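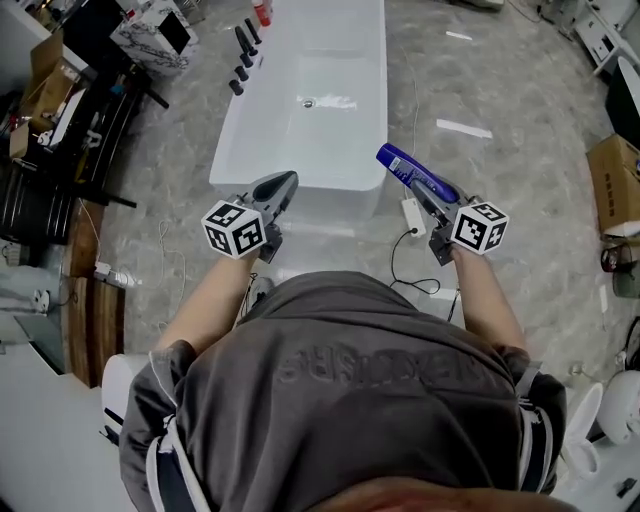 Hutberg, May

Compressed air: results of the spring leak survey

The spring survey of the compressed air network in the Hutberg building is complete. It covered the main header, both ring lines and all drops to the workstations, with the system held at normal working pressure. The survey found 51 leaks. The total loss, measured overnight with all tools disconnected, came to 70 liters of free air per minute.

Most of the leaks are small and sit at the last few feet before the tool. Quick couplings account for the largest group, followed by push-in fittings on flexible tubing and filter bowl seals. The steel header is in good condition. One flange gasket near the dryer was replaced during the survey, and the isolation valve next to it has been repacked.

Each leak was tagged with a yellow card showing a number and a class. Class 1 leaks can be heard from a normal standing position and have already been repaired. Class 2 leaks were found with the ultrasonic detector and confirmed with soap solution. They will be repaired in order of position along the ring, starting at the compressor room. Class 3 leaks are too small to justify a separate shutdown and will be dealt with when the fitting is next opened. Please leave the cards where they are until the repair has been signed off, even if the fitting looks sound.

Couplings

The network still uses two coupling profiles. The older one was installed with the first ring and is no longer stocked. Worn sockets of this type leak around the plug when the hose is pulled sideways, and changing the plug alone does not cure it. All 179 sockets on both rings will be changed to the Nyarko profile over the summer. Hoses with the old plug will not fit the new sockets. Adapters will not be issued, as every adapter adds two more joints to the line.

Replacement plugs can be collected from stores against the old part. Bring the whole hose if the tail is crimped. Hose clamps with a worm screw are not to be used on air lines above the regulator - use the crimped ferrule, in the size printed on the hose.

Pressure setting

The header pressure has been reduced in two steps and is now 6.3 bar, measured at the receiver. The far end of ring two holds 5.9 bar during the morning peak. Stations that need more than this should report it with the tool type and the rated pressure. Do not open the station regulator fully to make up for a low reading. In most cases checked so far, the cause was a blocked filter element or a length of undersized hose.

The Ikix controller now puts the compressor into standby at 7 p.m. and restarts it at 5:30 a.m. Anyone needing air outside these hours can request it at the panel by the loading door. The request runs for two hours and then lapses. Condensate drains on the receiver and the dryer have been changed from timed to level-controlled types, so the regular hiss from the compressor room has stopped. A continuous hiss from there is a fault and should be reported.

Next steps

Class 2 repairs on ring one begin after the Clesetano dryer service. Ring one will be isolated in sections, and a notice will be posted at each affected drop the day before. The overnight loss test will be repeated once both rings are finished, using the same method and the same gauge. The full leak list, with drop numbers and classes, is in the maintenance folder under Air.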